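Runemberg R3 monitor riser: two months on a lab bench

The R3 is a steel riser meant to lift a monitor or a small instrument off the desk and give back the space beneath it. It ships flat in a carton with the top panel, two leg assemblies, a rear crossbar, a bag of M5 screws and a hex key. I bought mine with my own money and have had it in daily use since October.

Assembly

The instructions are a single folded sheet. Step 3 shows the crossbar the wrong way around; the threaded inserts face inward, and if you follow the drawing the screws bottom out before the joint closes. Nele Heitmann, who bought the same model, ran into this too and stripped one insert. Pramton, the seller, mailed her a replacement leg without asking for the old one back.

Leave every screw a half turn loose until the riser is standing on a flat surface, then tighten in a cross pattern. Mine rocked slightly when I tightened each leg in order and stopped rocking when I redid it. There are no leveling feet, so on an uneven bench you will be cutting shims.

Stiffness

The rated load is 80 pounds. I don't own a monitor that heavy and did not try to reach the limit. With a 27-inch display and a small bench supply on top, I could not see any sag against a straightedge. Side-to-side motion is the weaker direction. Typing hard on the same bench makes the top of the display shiver, and the crossbar does little for this because it sits low and at the back. A second bar at mid height would help more than thicker legs would.

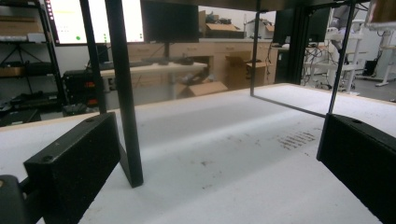

Black legs and angled foot on a white tabletop.

Finish

The powder coat is matte and fairly even, with thin spots at the inside of the welds. It shows fingerprints for a day or so and then stops showing them, or I stop looking. Isopropyl alcohol did not lift it. Acetone on a swab dulled a test patch on the underside, so keep it away from solvent work.

The feet have no pads in the box. On a hard laminate the bare metal slides when the bench is bumped. I cut squares from a sheet of 3 mm neoprene and stuck them on with contact cement. Self-adhesive felt did not last a week.

Cable routing

There is one slot at the rear of the panel, wide enough for a DisplayPort connector but not for a molded power plug. Either feed the power cord around the side or use a cord with a detachable end. The slot edge is deburred on top and left sharp underneath. A short length of split grommet fixes that.

Compared with the Worku Bench Shelf

Virgilio Manalo let me use his Worku for a week. It has a wood top, a center brace and adjustable feet, and it is clearly steadier sideways. It is also deeper than the R3, which pushed my keyboard closer to the edge than I like. If you have a full-depth bench, the Worku is the better buy. On a narrow one the R3 fits and the Worku does not.

Verdict

Good panel, good welds, poor instructions, no pads. I would buy it again for a display and would not put a microscope or a balance on it.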